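We use cookies to improve your experience on this site. By continuing to browse you accept our use of cookies. Accept | Manage settings

Teaching Two Arms to Spell: Collecting Demonstrations for a Letter Tile Task
Student project report, Haslinger Robotics Lab
25 Jun 2025

1. Purpose

The goal of the project was to build a set of examples for a policy that places letter tiles in order on a holder. Our group did not train the final model. That work belongs to the Jendine project, which will use our recordings along with sets from other groups. Our job was to decide how the task should be done, record it, and throw out the bad runs.

2. Setup

We used the two-arm station in the Bralthorpe building. An operator drives both arms by hand through a pair of leader arms, and the joint positions and gripper openings are saved together with the head camera view. Recordings were stored with Pranel, the lab's logging tool.

3. Procedure

Each episode starts with the tiles spread on the table and the holder near the middle. The operator picks up the tiles one at a time and sets them in place from left to right. Either arm may be used, but only one may be over the holder at a time. An episode ends when the word is complete and both grippers are open and clear of the tiles.

We set a target of 300 episodes. Practice runs in May took roughly 2 minutes each, and we dropped the first 20 from the set while the operators were still learning the controls.

4. Problems

The last letter was the hardest. With the other tiles already down, a small sideways push at the end moves the whole row. We changed the rule so that the final tile is lowered from above and then nudged in with the fingers partly closed.

Words with a repeated letter needed a note in the log. In "robot" either "o" can go in either spot, so we let the operator choose and wrote down which color went first. Otherwise the labels would treat one correct order as a mistake. 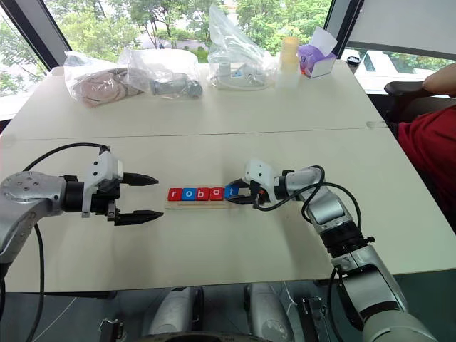 Figure 1. Right gripper at the "t" tile, left gripper open.

5. Remaining work

Two operators recorded nearly all of the data, and their habits show. One keeps the idle arm close to the row – the other pulls it well back. More operators should be added before the set is used for training. We also want to record episodes that begin with a tile in the wrong place, so the model sees how to fix an error.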